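4.2 Where the kitchen trash lives

I came into this part of the study thinking the bin question would be the dull one. We'd asked every household to keep a diary for October, and I figured we'd get a neat column of "one bin, under the sink" and move along to the food waste. Well, no! People had strong feelings about their bins, and the diaries were full of them. Out of 2,158 entries, 400 were about moving trash from one container to another, a step our coding sheet didn't even have a line for (Janaka Dewan added one by hand, in green pen, and it stuck).

The habit we kept running into is what I've been calling the small-bin habit. A household keeps a little bin close to where the cooking happens, fills it fast, and tips it into something larger later on. Nana Quansah, who did most of the home visits in Marikar with me, thought this was about floor space. I leaned toward laziness, my own included, as I'm a small-bin person and have been for years. Rosalie Zwahlen read the diaries a second time without looking at our notes and came down somewhere between the two, so I'll leave it there for now.

What surprised me more was how mixed the small bins were. Fifteen households told us they sorted "at the bin," and I believe they meant it, but sorting at the bin often meant sorting when the bin got emptied. Until then a bottle, a carton and a bag can all share the same few inches, and the bulky stuff takes up the room. A bottle with its cap still on won't squash down much, and cartons seem to go in whole whenever someone's in a hurry (guilty again). Figure 2 has a bin of this sort, with a larger container beneath it.

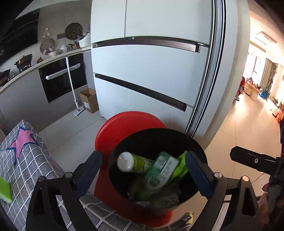

Figure 2. Small black bin with mixed packaging, including a capped plastic bottle and a green and white carton; larger red container behind and beneath it.

Leopold Strebel asked whether we should weigh the contents. We tried it for a few days and gave up, as packaging weighs next to nothing and the numbers told us less than a quick look inside did. For the second round we switched to noting how full each bin seemed and whether anything was sticking out over the rim. It's a rough measure and I'd like a better one, but people filled it in without complaining, and the diary pages on emptying got a lot longer after that.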